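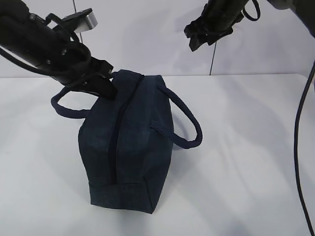 kos_40
Need to get my carry-on habits sorted before August. Two nights away, one bag, no checked luggage. I want soft sides and a zipper that runs down the middle of the top and on down the end, like the navy one, so I can get at shoes without unpacking. Worth it?

Jenine
Yes. I've done 3 trips that way. Shoes at the end, shirts rolled.

edin_b
Disagree. Long zippers fail first – mine split after 30 flights. Get a plain top opening.

kos_40
What brand was that?

edin_b
Hosura. Older model.

Jenine
Mine's held up fine. Don't overstuff it.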